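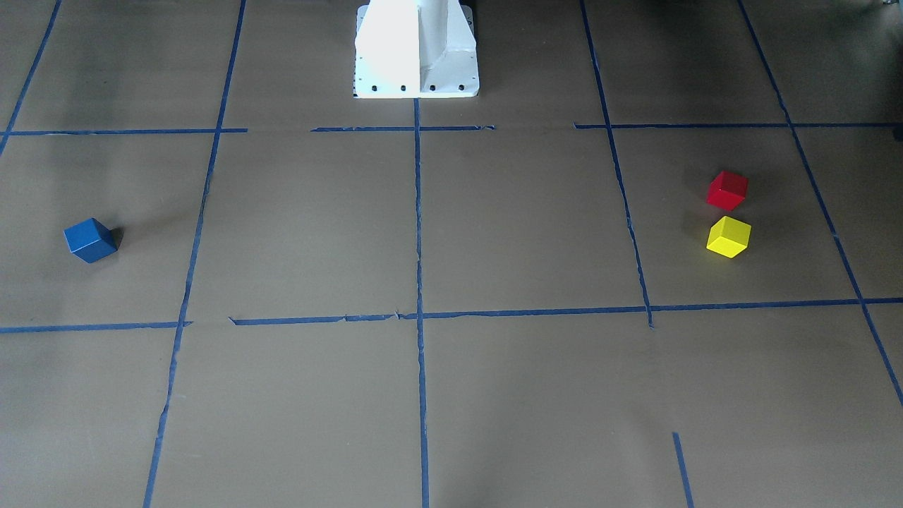
Workshop tips: looking after a small arm on a papered table

Most of the upkeep advice passed around for bench arms was written by people selling grease, mats or service plans. I have tried a good deal of it. What follows is the part I still do.

Paper first. You will read that you need a proper printed calibration mat. The Trumescombe catalog has one, and it is a handsome thing. I don't believe it does anything that brown paper and blue masking tape won't do. Pull the paper tight, tape the far side before the near side, and lay the long lines before the short ones. Press down with the flat of your hand. Creases matter more than wavy tape, because a block set on a crease sits tilted and the fingers close on a corner.

Torn or frayed tape can wait. Replace a strip when the end starts to lift. I used to redo the whole grid every January, and I can't say the arm picked any better in February.

Base bolts. Check them with a torque wrench, cold, power off, at the value in your arm's own manual. Ignore any number you find on a forum. Put a line of paint pen across each bolt head and onto the plate. If the line is still straight, leave the bolt alone. People who snug up their bolts every Friday end up with bolts that have been turned too far, and then they write in to ask about vibration.

Do this check before you blame the software. Nuvura's help sheet has you run the full joint routine first, all 16 steps of it, and only then look at the mounting. I would turn that around.

Cables. Leave slack at the wrist, enough for the joint to turn all the way both ways with a bit left over. Hook-and-loop straps are fine. Zip ties pulled tight are how you break a wire inside a jacket that looks perfect. Run the arm slowly through its widest move after any change and watch the loop, with a hand near the stop button.

Fingers. Wipe the pads with a damp cloth and let them dry. The Flestari pad cleaner costs more than I care to say and smells like oranges. Water did the same job on my pads. If a block slips, look at the pad edges for wear before you raise the grip force.

Test blocks. Small cubes in plain bright colors are good enough. Put one near the middle of the grid, one at the far end, and try both before you call a repair finished. An arm that is fine close in can be well off at full reach.
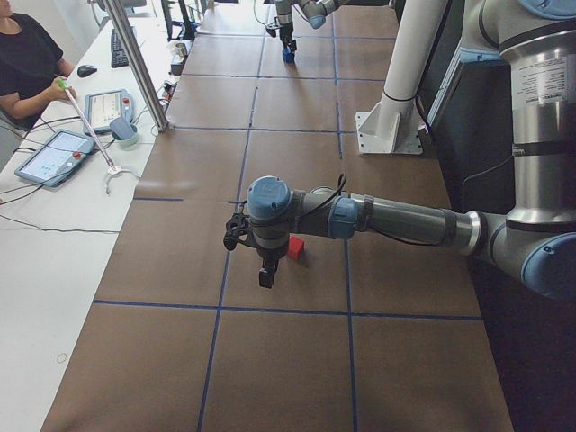 Krajčí wrote in to say the far-end test is a waste of time if the gripper is out of square, and that checking it against a machinist's square on the table takes 2 minutes. Fair enough, and I have added it to my own list, though I still want the far-end test afterward. A square tells you about the wrist. It won't tell you about a loose base.

Grease. Sealed joints don't want any. Leave the caps on.

Posted Wednesday, March 13, 2019

Contact | Copyright | Back to top
This site uses cookies. By reading on you agree to their use.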